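Notes from the June meeting, Forum lounge

Started 4:20, a few still coming in. Leonor Bragança chairing, Ilídio Salgado taking notes (sorry for the handwriting, typed up same night).

Last minutes - ok, no changes.

Kit wash
Machine at Usard still the cheapest. Leonor wants one bag per team, not the big shared sack. Agreed. Shorts and pants go inside out, no softener. Ilídio to put the wash rules on the door again, old sheet fell off.

Missing items
Two tops from the spring set never came back. Leonor has texted both families, one answer so far. If nothing by next meeting we order spares from Yoon. 23 dollars each last time, may have gone up.

Sorting and folding
Long talk. Main points:
- sorting is done on the gray seating, not on the floor
- fold in half, waistband on top, logo showing so people can see whose set it is
- anything with a tear goes in the repair bag, dont put it back on the shelf
- 49 pieces on the list, list needs redoing, sizes are wrong for the juniors
Question on whether the juniors can fold their own. Yes if a parent is there. Ilídio not convinced, went with yes.

Labels
Iron-on ones peel. Try the sew-in kind from Undudard, pack of 20. Leonor to order one pack and test on the practice stuff before we do the match set.
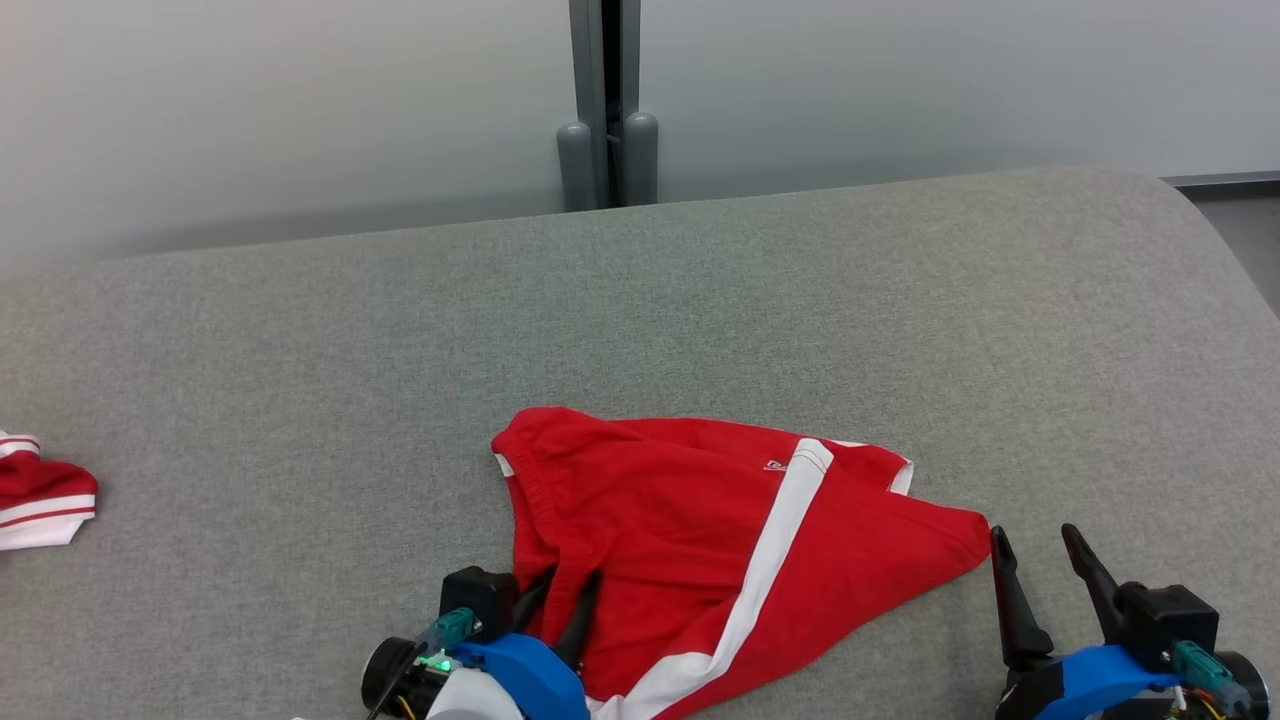 Forum Juniors - Kit & Laundry Group

Red set
The reds with the white stripes get done first, needed for the away day. A crumpled heap on the gray surface, the one with the broad stripe and another red and white piece over to the left. Check waistbands and look for size tags while folding. Reds never in with the white socks, we all remeber last year.

Money
Roughly 16 dollars left in the wash tin. Enough for this month. Ilídio to ask about a top-up.

AOB
Hangers - no, shelf is fine.
Lost water bottles - not our group, pass on.
Key for the cupboard sticks, Leonor has the spare.

Next meeting same place, 4:30 this time so people can park. Closed 5:15.

Actions
Leonor: labels, families, spares if needed
Ilídio: door sheet, new list, top-up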